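The Slowest Computer Repair in Town

Boris Brabec can take the memory out of an office computer in 11 seconds. He timed himself in February, mostly to make a point to Čestmír Gajdoš, who had just proposed that they teach a robot to do it. Gajdoš wrote the number on the wall of their workshop in marker, drew a box around it, and ordered a worktable.

The robot's best time, as of this week, is 409 seconds. That too is on the wall, in smaller writing.

The two men rent the back half of a former upholstery shop, which they share with a kayak builder and a great deal of leftover foam. Gajdoš spent most of his working life keeping bottling lines running. Brabec fixed computers for schools and dentists until the schools and dentists began throwing them out instead. The project is called Trnka, a name Gajdoš picked and declines to discuss. Its aim is to take old desktop machines apart neatly enough that the useful pieces can go into other old desktop machines. There is no customer. There is a spreadsheet, and Brabec's wife has seen it.

"People say, why not a hammer," says Gajdoš. "A hammer is very good. I have nothing against the hammer."

Anyone who has opened an office tower will know what a robot is up against. The parts themselves behave well enough. A power supply is a box, a hard drive is a smaller box, and both can be relied on to stay where they were last seen. Cables are another matter. They droop, they spring back, and they lie across the one thing you wanted to reach. Brabec moves them aside with the back of his hand, without noticing that he does it, and it took the pair of them most of the spring to work out that this was a step.

"I wrote down everything I do," he says. "I gave Čestmír the list. He asked me, where is the part with the cables? I said, what part with the cables?"

The list is now four pages long. Page two is entirely about cables.

Software accounts for the bulk of the remaining hours. They call theirs Fukley, after a noise it once made through the speakers, and it has opinions. It will close a gripper on a memory module with great delicacy, having first missed the module. For one whole week it would work only with the lights off. Brabec rewrote the offending section over a weekend, and it then worked only with the lights on, which both men agreed to call a fix.

The parts tray has been through its own troubles. The first version held everything so firmly that a second person was needed to get anything out again. Gajdoš sanded it, then sanded it too much, then started over. He regards the current one as finished and has told Brabec not to touch it.

Money is discussed in the workshop only in the abstract. When pressed, Brabec will say that the computers themselves cost next to nothing, and that he bought a pallet of them from a firm called Primeso when it moved offices. Then he goes to see about the kettle. At the present rate, Gajdoš figures, the pallet will keep them busy into old age, a stage of life he considers to be at least a couple of years off.

Their log, kept in a school notebook, runs to 523 attempts. The entries are short. "Dropped." "Dropped." "Held, then dropped." "Took wrong thing, but took it well." One page from late spring says only "Yes" with the time beside it, and a ring where somebody set down a glass.

The kayak builder, who was promised quiet neighbors, has started coming over at lunch to watch. He has bet Gajdoš a paddle that the robot will not beat Brabec by Christmas. Brabec has quietly asked to be let in on the bet, on the kayak builder's side.

Gajdoš took the news calmly. He was under the bench at the time, looking for a screw, and asked whether Brabec would mind passing him the flashlight. 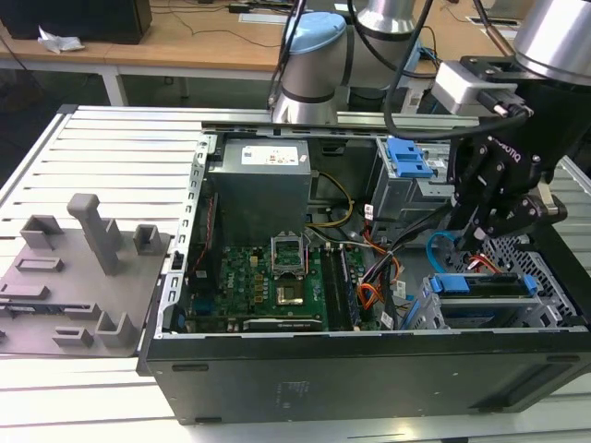
The gripper at work over the cables of an opened desktop tower, with the parts tray at left.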